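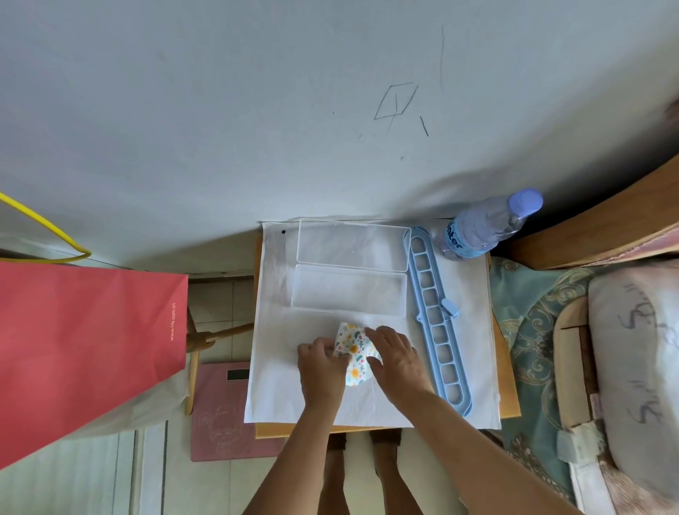 Slide 2: Small cloth, big trouble

Good morning, and thank you to Drestside for having me. Let the picture sit a moment before speaking. A little flowery cloth, bunched up between two hands — I could talk about it all day. Most of us learnt to fold as children and can't say how. The Datard arm we tried in March folded 15 flat towels very nicely, bless it, and then met a crumpled one and simply stopped. And the trays are see-through, remember, so mention how badly depth sensors cope with clear plastic. (Evelien Van den Broek has the numbers if anyone asks.) 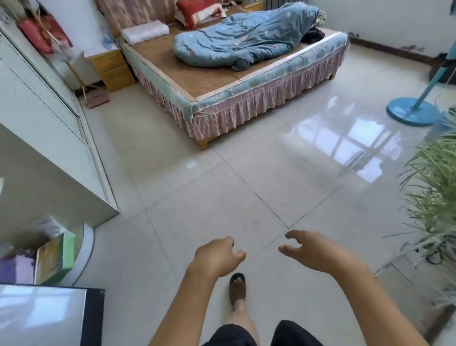 Slide 3: The whole room

Slow down for this one. Shiny tiles with the windows reflected in them, a rumpled comforter, a folding chair, a fan, a cable on the floor by the plant. Ask the room: who'd send a machine in to make that bed? Then my own answer, which is not yet — though I'd happily let one carry boxes at Condstead tomorrow, where the floor is marked out and the boxes all match. Leave time for the Bundgaard question, it always comes up.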